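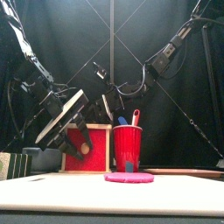

April 2018

Spent the evening on the small red drawer box and the cup of utensils, and so spent no part of it on the taxes. I regret nothing except the taxes.

The box came from Griver, the secondhand place by the bus depot, where I had gone for a lamp. I paid 2 dollars for it and felt like a robber baron all the way home. It has one drawer and one round knob, and as furniture it would suit a well-to-do mouse. I have owned it since January and have yet to decide what goes in it. Stamps, I said at first. Then buttons. My button supply, when I went looking, came to one button.

The cup is a simpler matter. The blue spatula and the red one live in it because the crock they used to live in met the kitchen floor. 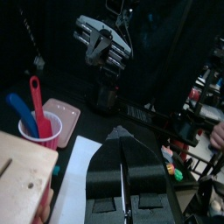
Both spatulas in their temporary quarters, month four.

I looked up proper utensil holders after supper. Vurnex has 641 of them, which seems like a lot of ways to keep a spoon upright. One had over 4,000 reviews. I read far too many, including a bitter one on the subject of lids, and closed the laptop with no holder and a stiff neck. The plastic cup stays.

Back to the box, then. The top could use a wipe and there's a dark spot on it that I keep looking at.

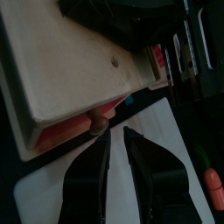 I considered sanding it. I considered paint. Then I considered how my last sanding project went (the stool is still in the hall closet, one leg paler than its brothers) and made tea.

Decision, for the record: stamps. I own 2. Must buy more, and find the tax forms.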